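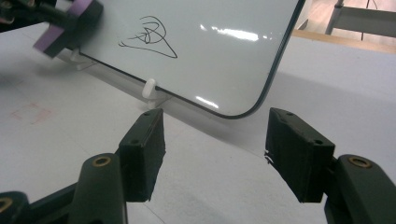 Wouldn't a wet rag be quicker? So reads the only comment on last month's gallery, and yes, it would, by a wide margin. A wet rag also costs less than 500 dollars, and you can put one in your pocket.

Fikthorpe: the wiping build
Bench notes and pictures from the Civwood shared workshop, Starkcombe

Fikthorpe is a pair of grippers, one on the arm and one you hold in your fist, and a long-running attempt to get a small whiteboard clean without a person doing it. We picked erasing as the beginner job. We'd like a word with whoever picked it.

Eraser at the top left corner of the board, purple side showing, with the scribble still in one piece. The scribble is house style. Anyone walking past the bench may add one, and some people put real feeling into it.

The little white plastic clips hold the board up off the table. Before the clips we leaned it on a coffee can, and the arm pushed the pair of them onto the floor with great confidence.

In the foreground, the fingers of the hand-held gripper. Black pads on curved links, with brass-colored rings in the screw holes. The links went through 4 versions, and the third one is now a very good bottle opener.

Shiny board, overhead lights. The glare moves when the tilt does, and the software has spent a lot of April trying to erase it. We have since added a setting called "lamp is not ink."

Scuffs on the tabletop: a mix of ours and the metalworking group's. Please stop asking us to sand them out.

Score so far
Our best evening was 31 clean boards out of 65 tries. "Clean" means you can't read it from the door. The bracket that holds the wrist came out of the Ramanauskas scrap bin and has outlived every part we paid for.

Still to do
Shorter cable run. A softer push at the start of the stroke. Something for the corners, where the eraser likes to ride up over the edge and wipe the air for a while.

The bench is usually busy after 7 p.m. Bring your own marker, black if you have it, and please check that it isn't the permanent kind. We have the other whiteboard to remember that by.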